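Dindcombe Display Boards: Progress Report for March
Submitted to the Punden Fund by the Kobzar workshop

Summary
Work on the tabletop board station is on schedule. The station is used to check how white boards read under colored light before they go to the Cultitz touring exhibit. Setup is complete and the first batch is under review.

Work completed
The table was fitted with a dark top to reduce reflected light. A black curtain was hung behind it in loose folds. Four light settings were defined and recorded in the station log. The strong magenta setting was added at the request of Cultitz, whose opening section uses it throughout.

A total of 400 boards were ordered. The first 12 were checked for flatness, corner damage and surface marks. Two were returned to the supplier with bruised corners. Replacements have been received.

Open items
Edge glare remains a problem under the two brightest settings. A matte coating is being tested on five boards. Curtain height was increased after the wall behind it showed in early trials. The floor covering near the table is worn and will be replaced from the existing maintenance line.

Spending
Costs are within the approved amount. The curtain came in under estimate, and the difference was moved to coating samples. No change to the total is requested.

Board under magenta light, dark tabletop, black curtain behind.

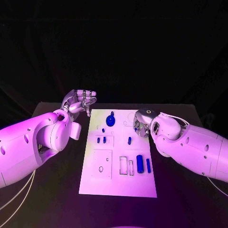 Will the coating change the delivery date for the touring exhibit?
The delivery date stays the same. Coating adds one day per batch, and the schedule already allows for it.

Next period
Finish the coating test, select one finish and check the next batch under all four settings. Results will be attached to the next report.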